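Kino, estación móvil de dos brazos (equipo de segunda mano, revisado en taller)

Ref. Skoryk / Kino
Estado: usado, revisado
Se entrega con: base, dos brazos, dos pinzas paralelas, cargador y juego de cables de repuesto

Os cuento cómo está esta Kino, porque la he tenido yo en el banco y me la conozco ya como si fuera mía. Vino de Nomwood con casi 700 horas de uso y, la verdad, ¡bastante mejor cuidada de lo que esperaba! Le he cambiado las almohadillas de las dos pinzas, he repasado los conectores y he vuelto a calibrar los brazos desde cero.

Lo que más guerra da en este modelo son los cables. El de la pinza tiene que ir con bucle, holgado, y si lo atáis pegado al brazo para que quede bonito, a la primera torsión de muñeca tira del conector (me ha pasado, y el repuesto de Drustitz tardó 11 días en llegar). Dejad bucle en los dos lados y moved cada brazo a mano, con los motores sueltos, antes de darle corriente.

Para la limpieza, un paño apenas húmedo y nada de disolventes en las juntas negras. Las almohadillas las miro cada 60 horas: en cuanto brillan, fuera. La calibración la repito cada 300, o antes si se ha llevado un golpe.

Después de calibrar siempre la pongo a barrer. Parece una tontería, pero un mango fino y largo delata enseguida una pinza floja, y el recogedor obliga al otro brazo a trabajar a ras de suelo, con la muñeca en una postura bastante fea.

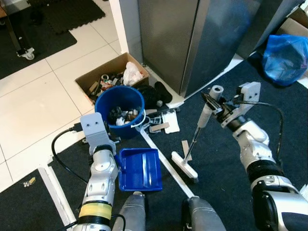
Para esa prueba bajo la fuerza de cierre a la mitad y la voy subiendo poco a poco. Con un mango de metal liso conviene quedarse un punto por encima de lo que pide el manual, que en eso es muy optimista. Y ojo con la moqueta, que frena el cepillo y hace saltar el aviso de par si vais con los límites de fábrica; yo los subo un pelín y listo.

Si os interesa, escribidme por el formulario de Skoryk y os paso la hoja de calibración. El envío va aparte, en palé, y los brazos viajan plegados y con las bridas puestas: quitadlas antes de encender, por favor.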